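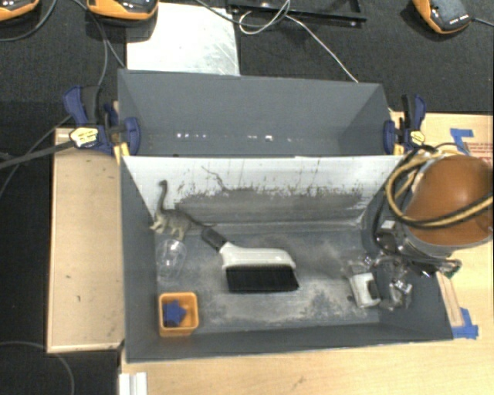
Home | Contents | Part 2 | Glossary | Index

Filed under: Property & Built Environment / Student Chapters

Chapter 4
Warehouses, Yards and the Working Waterfront

Walk along the quay at Pavholm early on an April morning and you will hear a port before you see much of it. Shutters go up, a lorry reverses, someone shouts a bay number across the yard. All of this happens in buildings, and those buildings are the subject of this chapter. I think they are the most interesting property you will ever study!

The oldest of them, the Hamerau store, was begun in 1672 for grain and rope. Its walls are thick, its windows are tiny and its upper floors were reached by a hoist over the water. Grain needs dry air and strong floors, and the builders gave it both. You can still read the trade in the shape of the building, and once you learn to do that you will find yourself doing it everywhere (my family no longer comes on harbour walks with me).

Now cross the basin to the Bemness sheds. They are low, wide and plain, with a floor area of some 4000 square metres let to several tenants on short leases. The smallest unit is 1000 square metres and has its own loading door. A tenant here pays for clear height, turning space for vehicles and a short run to the berth - the view of the sea counts for nothing at all.

How do we put a value on places as different as these? Samran Hemmin, who managed the Malinowski yard for many years, used to send new surveyors out with a blank plan and ask them to mark where a lorry would get stuck. It is a wonderful exercise, and you will try it yourself in section 4.2.

We begin with location and access, then move on to floor loading, leases and service charges. Keep your notes from Chapter 2 close by, as the terms for measuring floor space come up again almost at once.

4.1 Reading a site from the gate

Start with the road. How wide is it, and who looks after it?

Previous chapter | Next chapter | Back to top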